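Qui sommes-nous

Gundum conçoit et vend des boîtes et barquettes réutilisables pour les cantines, les traiteurs et les petits commerces de bouche. L'entreprise compte 20 salariés et occupe un étage de l'immeuble Sotelo, bureaux d'un côté, grande table d'essai de l'autre.

Nos produits

Le catalogue est court : deux gammes, Standberg pour le transport et Gatavwood pour le service. Chaque modèle est suivi par la même personne, du premier dessin à la mise en vente. Les clients professionnels reçoivent des échantillons avant toute commande et peuvent les garder 60 jours.

La table d'essai

Tout ce qui entre au catalogue passe d'abord par la table. On y regarde la prise en main, la tenue des bords et la facilité de nettoyage. Les boîtes en plastique translucide y reviennent souvent, car leurs coins arrondis se lavent plus vite que des angles vifs.

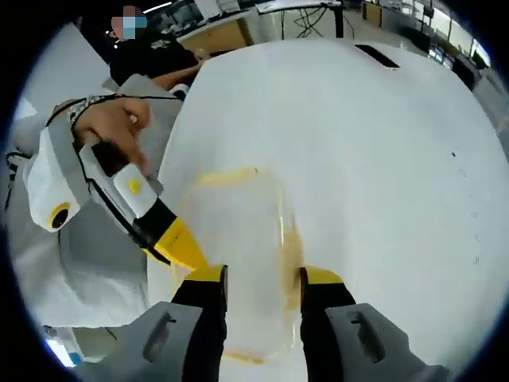
Yichen Fan nous a fait remarquer qu'une boîte transparente lui évite d'ouvrir tous les couvercles de la chambre froide, mais qu'il faudrait une vraie place pour l'étiquette. La remarque a été transmise au bureau d'études et la question de l'étiquette est à l'ordre du jour pour la gamme Standberg.

Les essais se font aussi avec des liquides. Le plateau est blanc : une coulure s'y repère tout de suite et le nettoyage est rapide. Les résultats sont notés sur une fiche par modèle, que nous envoyons sur demande.

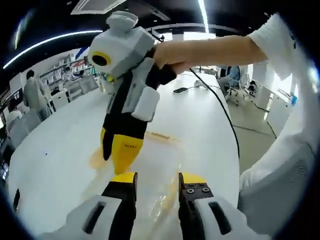
Liquide jaunâtre sur le plateau blanc, côté bureaux.

Nous rendre visite

L'atelier se visite sur rendez-vous, par groupes de quelque 2 à 6 personnes. Écrire à Igor Krajčí, au service clients, en précisant les modèles qui vous intéressent.

Page mise à jour le 31 août 2022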